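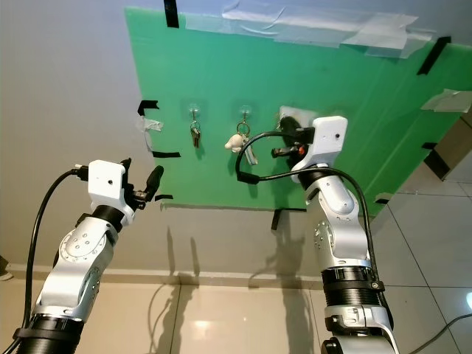
Green board with taped edges, against the wall.

**September, 14:00 — journal office notebook**

Akau manuscript returned by the second reviewer at 26 pages. The abstract stands at 3,713 characters and must be shortened before copyediting. Yolanda Arango will write to the authors. Reference list checked to item 40; items beyond that remain open.

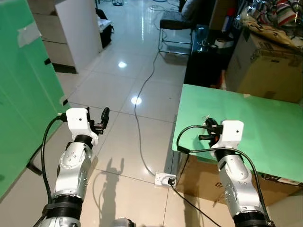 May the authors post the accepted version on their own site?

Only after the issue is online, and with a link to the published article.

M. Dobre to confirm the page proofs for Zwane — the second table still lacks a heading.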